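Perngate two-arm bench kit: notes and data card

I've had the Perngate kit since May and this folder is what came out of it so far: 134 episodes, 93 of them clean enough that I'd train on them without looking twice. The other ones are in the "rough" subfolder, help yourself!

What you get from Perngate is a pair of small arms and the control boards. Putting it together took me 8 hours (the manual says an afternoon, ha). The Zunon software that ships with it is fine once it's running, but calibrate both arms every time you power up, or the left one drifts.

Most episodes are tabletop work with small stuff near a tin box, both arms reaching for the middle.

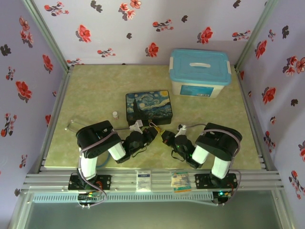
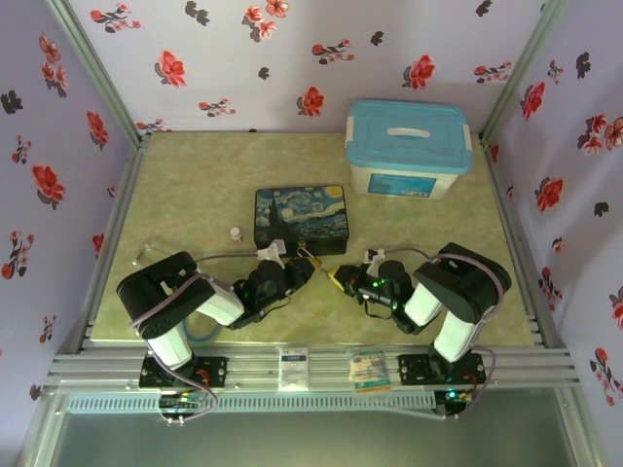
Files are one folder per episode, with video plus a CSV of joint positions for each arm. Episodes 1 to 40 use the old joint order, so run fix_order.py on those first. I keep meaning to redo them.

Would I buy the kit again? Yeah, I think so. The grippers are better than I expected for the price, and support answered both my emails. I'd skip the extended cable set, though.

Known problem: timestamps on the right arm lag a little in long episodes. Still working on it.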